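로봇 시연 공개일 가보신 분? 애 데리고 갈 만한가요

올린이: 느린달팽이

Wilport에서 11월에 공개일을 한다고 안내가 왔습니다. 로봇팔이 식탁 위 물건을 정리한다는데 솔직히 반신반의합니다. 이런 행사는 잘되는 동작만 골라서 보여주지 않나요? 집에서 거기까지 차로 두 시간이라 헛걸음은 싫습니다. 초등학생 아이가 지루해할지, 질문은 받아주는지도 궁금합니다.

올린이: 물탄커피

지난번 공개일에 갔다 왔습니다. 큰 기대는 하지 마세요. 안내문에는 "일상 환경"이라고 적혀 있는데, 제가 본 건 나무 테이블 하나에 컵, 스펀지, 주황빛 그릇 같은 것 몇 개 올려놓은 정도였습니다. 우리 집 식탁은 저렇게 널찍하게 비어 있던 적이 없네요.
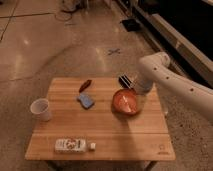 두 장 다 집게가 그릇 바로 뒤쪽에 내려와 있을 때입니다.
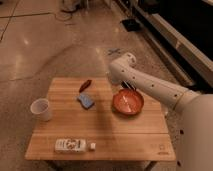

가시면 이렇게 하세요.

1. 물건 위치를 바꿔달라고 해보세요. 저는 스펀지를 그릇에 바짝 붙여달라고 했는데 진행자가 "다음 순서에서요" 하고 넘어갔고, 다음 순서에도 안 했습니다.
2. 성공률을 물을 거면 몇 번 중 몇 번인지까지 물으세요. 저한테는 "안정적"이라고만 하더군요. 그게 무슨 숫자인지.
3. 오후 3시 회차는 사람이 몰려서 뒤에서는 잘 안 보입니다. 오전이 낫습니다.

아이는 글쎄요. 제 조카는 10분 보고 매점 어디냐고 물었습니다.

올린이: 나사하나

윗분 너무 박하시네요. 저는 볼만했습니다. 사람한테 쉬운 일이 기계한테는 어렵다고 설명해 주는데 그 부분은 맞는 말이고요. 다만 설명하는 분이 "가정용으로 곧"이라고 할 때는 저도 좀 웃었습니다. 곧이 언제냐고 물었더니 자료집을 주더라고요. 자료집에 가격은 없습니다.

질문은 끝나고 받습니다. 선착순 190명이라 예약은 하고 가세요.

올린이: 지나가던이

주차 안 됩니다. 버스 타세요.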